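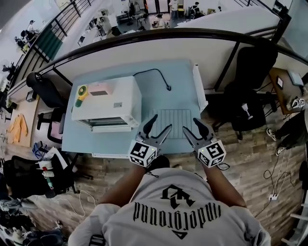
Saskia McAlister asks whether the wire rack has to come out every time, or if wiping it in place is enough for a shared toaster oven.

Out every time. Wiping in place cleans the top of the bars and leaves the underside alone, and the underside is where cheese goes. Parallel thin bars also mean a sponge catches on every one. Use a brush, along the bars, then across the ends.

Order I follow: plug out, rack out, crumbs out, glass door, rack back in. The cable gets pulled clear of the body before any of it. Damp cloth on the glass, never spray. Spray runs down into the hinge.

Stuff on top of the oven: take it off before you switch on. The top gets hotter than people think. I put a probe on ours after a long bake at 405 and read 178 on the lid, both Fahrenheit. Cardboard will live through that. I wouldn't leave anything plastic up there, or anything with a battery.

Clearance at the back is the other one. Ours was pushed against a divider all through August and the divider now has a tan patch. Kuusisto cut us a metal sheet to cover it. The sheet stays and the oven has moved. 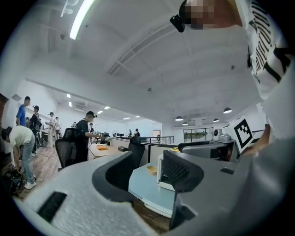

Smell is a placement problem more than a cleaning problem. A clean oven still smells for the first 30 minutes if someone has done garlic bread. On an open floor it goes wherever the air goes, so look up before you choose a table. We have a long linear vent slanting across the ceiling and an AC unit high on the left wall, and the desks under the black dome lamps are over on the right. I would test each spot with one slice of burnt toast and walk the floor.

Hanne Karppinen wants a number for the burn-in on a new one. Empty, rack in, full heat, around 82 minutes total in two runs with a cooldown between them. The Flindik manual says one run. One run left ours smelling of machine oil until the second week.

Rack goes in with the stop facing the back. If it tips when you pull it halfway, it's upside down.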